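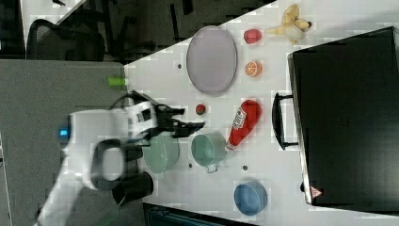

The arm reaching in from the left over the white table, with the plate, the mug and the ketchup bottle.

Tips for Putting an Arm on a Kitchen-Style Table

These notes come from the Pledura build at the Ekwueme shared workshop. The goal of the build is a small table where an arm picks up toy food and dishes and puts them where they belong. Most of what follows is about the table, the cables and the props. The code is a separate page, and Vidar Westerberg looks after that one.

If you are building something like it at home, read the sections on the top and the cables before you buy anything.

The top

Use a plain white top if you can get one. Dark tops make black grippers and black cables hard to see from overhead, and wood grain shows up in the camera as lines you don't want. We tried a butcher block first and gave up on it after an afternoon.

Glossy white throws a bright patch back at the camera if you have one strong lamp over the table. Point the lamp at the ceiling instead, or hang a sheet of baking parchment in front of it, well away from the bulb. Two weak lamps are better than one strong one.

Drill mounting holes before the arm goes on. Mark them with painter's tape on the surface, drill through the tape, and go slow for the last bit so the back doesn't chip. Clamp a piece of scrap under the spot where the bit comes out. Vacuum up the dust the same day. It gets into gripper slides, and it is a nuisance to get out again.

Leave holes you no longer use open until the layout has stayed put for a month. After that, fill them with white wax filler. It can be dug out with a screwdriver if you change your mind.

Wipe the top with a damp cloth and a drop of dish soap. Window cleaner leaves a film that lets cups slide.

Where the arm goes

Measure the reach with the gripper on. The figure in the manual is often for the bare arm. Ours measured 494 mm from the center of the base to the fingertips with the elbow where we like to keep it, and that is the number we plan with.

Cut a piece of string to your own number, hold one end at the center of the base, and swing the other end across the table with a pencil. Everything the arm has to pick up should be well inside that line. At the very edge of its reach an arm has to lie nearly flat to get there, and then it can't come down on a cup from above.

Check close to the base too. There is a patch right in front of the arm where it has to fold up on itself, and small things that roll in there are usually easier to fetch by hand. Power down or hit the stop first. Every time.

We bolt down. Clamps are fine for trying out a position, but they creep, and when a clamp has crept by the width of a pencil line all of the saved positions are wrong by that much. If you have to clamp, draw around the base so you can see when it has moved.

Check the base bolts before each session. It takes a minute with a hex key. Put a stripe of nail polish across each bolt head and onto the base, and after that you only need to look.

Cables

Cables caused more trouble on this build than everything else put together. The arm can turn its wrist much further than a cable likes to.

Leave slack at every joint, more than looks tidy. Move the arm slowly by hand or in jog mode to the far end of each joint and watch the cable the whole way. If it goes tight anywhere, add slack there. If it hangs low enough to drag over the table, tie it back a little higher up.

Use hook-and-loop straps and not zip ties. You will be moving them. A zip tie pulled too hard will also pinch a thin camera cable until it starts dropping out, and you may spend an evening blaming the software for it. I did.

Put the first strap a hand's width back from the connector. A connector should never carry the pull of the cable.
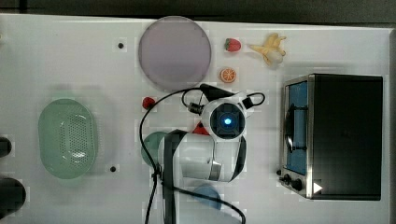 Keep the straps off the joints themselves and on the long straight links, where nothing turns underneath them. If a strap slides, put one wrap of cloth tape under it. Don't use foam tape, it lets go in July when the workshop gets warm.

Label both ends of each cable. Masking tape and a permanent marker will do. Write what it is for and which joint it passes last before the wrist. When something has to come off for repair, take a photo with your phone first so you know how the loops went.

Long cables to the power supply and the computer should leave the table at the side where people don't walk. Ours used to cross the floor to the nearest outlet. Lieselotte Vogler caught it with the wheel of her chair and that was the end of a USB plug. Now the cables go off the table edge by the base and down a table leg — split pipe insulation from the plumbing aisle holds them well and costs next to nothing.

Choosing the props

Toy food is good for this. It is light, it doesn't spoil, and nothing is lost if it gets squeezed flat. Buy a mixed bag with hard and soft pieces. Hard plastic fruit is slippery, and plush gives way under the fingers, so the two need different grip settings, and you may as well find that out early.

Start with things that have two flat or nearly flat sides. Mugs by the rim are fine. Round fruit is harder. Very small pieces are the hardest of all, and if you want an easy first week leave them in the bag.

Dishes should be plastic. Pick light ones with a proper rim. A plate with almost no rim has to be slid to the table edge before a two-finger gripper can get under it. A plastic colander is a good first container to drop things into because it has tall sides and room for a bad aim.

Pale dishes on a pale table look nice in photos and are more work for the camera. See-through plastic is worse. If a plate keeps getting missed, run a ring of colored electrical tape around its rim. Vidar would like me to add that this is cheating. It works anyway.

If a soft toy slides away when the gripper closes, stick a small square of shelf liner to the underside. For hard fruit, a dab of clear rubber cement on either side, left to dry overnight, gives the fingers something to hold.

Wash the props now and then. Warm water, dish soap, air dry. Plush goes in a laundry bag on cold.

Keep everything in one lidded box named after the build and put the box on the same shelf. Ours says Pledura on the front because the Skarnel people next to us also use plastic fruit, and there was a mix-up with the grapes.

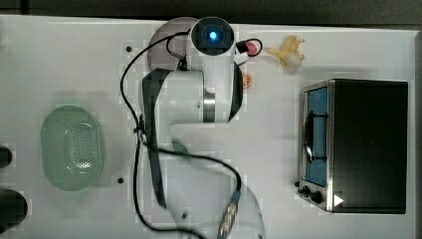 Cable looped out to the left over the table, with the green colander on one side and the toaster oven on the other.

Working around an appliance

An oven on a robot table is a prop like the others, and it should be treated as one. Cut the power out of the question: unplug it, wind up the cord, and put a tag on the plug so nobody helpfully plugs it back in.

Think about which way the door faces before you settle on a spot. The arm needs room to reach the handle and also room to back away while the door swings. Open the door all the way by hand and mark with tape how far out it comes. Don't leave cups or bowls inside that mark when you are working on the door.

A toaster oven is light and it will slide when the arm pulls on it. Rubber feet help some. Shelf liner under the feet helps more. If it still walks, screw a low strip of wood to the table behind it.

Door springs on cheap ovens are stiff. Try the handle with a luggage scale and see what it takes. If that is more than your arm is rated for at that distance, loosen or take off the spring.

Knobs can wait. They need the wrist lined up very well, and ours still slips off about as often as it turns one.

Getting a session started

Our routine is short, and it is taped to the wall by the table.

Look at the bolt stripes.
Follow each cable with your eyes from the wrist to the table edge.
Press the stop button and see that it stops.
Run the arm through its slow loop with the table cleared.
Put the props out.
Take one overhead picture and compare it with the one from last time.

The slow loop is 4 positions and back to the start, at the lowest speed. It shows up a tight cable or a shifted base before there is anything in the way to knock over.

We count picks in a notebook, and every 2000 we change the finger pads whether they look worn or not. Worn pads go shiny in the middle. The Vasus pads we use now are glued on, so warm them with a hair dryer and peel from the corner. Scrape off the old glue with a plastic card, wipe with rubbing alcohol, and leave the new pads for 6 hours before closing the gripper on anything.

Spare pads are in the drawer under the window, left side, in the tea tin.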